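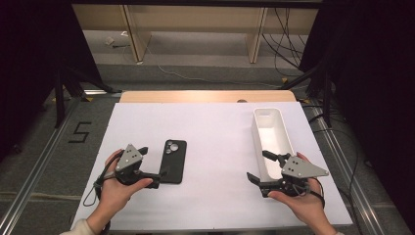

Fig. 3 — Téléphone posé face contre la table.

Installation de la rampe modulaire Sorkia 70 : pose du seuil et des panneaux

La présente section s'applique aux rampes d'accès livrées en kit (réf. 1351) et destinées à un logement individuel. La préparation du sol doit être terminée.

1. Relever la hauteur entre le sol fini et le dessus du seuil. Reporter la valeur sur la fiche de pose.

2. Présenter la platine de seuil contre la façade, lèvre vers l'intérieur. Vérifier le niveau dans les deux sens.

3. Pointer les trous, percer, puis dépoussiérer. Dans la brique creuse, employer les chevilles du sachet Arruda ; les chevilles standard ne conviennent pas.

4. Visser la platine sans bloquer. Le serrage définitif intervient à l'étape 8.

5. Accrocher le premier panneau sur la platine. Les deux ergots doivent s'engager à fond.

6. Régler les pieds du panneau. Sur sol meuble, placer une dalle d'appui sous chaque pied.

Attention — Ne pas circuler sur la rampe tant que les goupilles ne sont pas en place.

7. Poser les panneaux suivants de la même façon, puis insérer les goupilles par l'extérieur.

8. Contrôler l'alignement et serrer l'ensemble de la visserie, en partant du seuil.

9. Monter les mains courantes Fultmont des deux côtés (voir section suivante). Elles sont obligatoires dès que la rampe compte plus de deux panneaux.

Remarque : les kits expédiés par Clernside avant le 11/1/23 comportent trois goupilles par panneau. Les monter toutes.

Remarque : un resserrage est à prévoir après le premier hiver, de préférence avant juillet. Nettoyer l'antidérapant à la brosse et à l'eau claire, sans solvant ni jet haute pression.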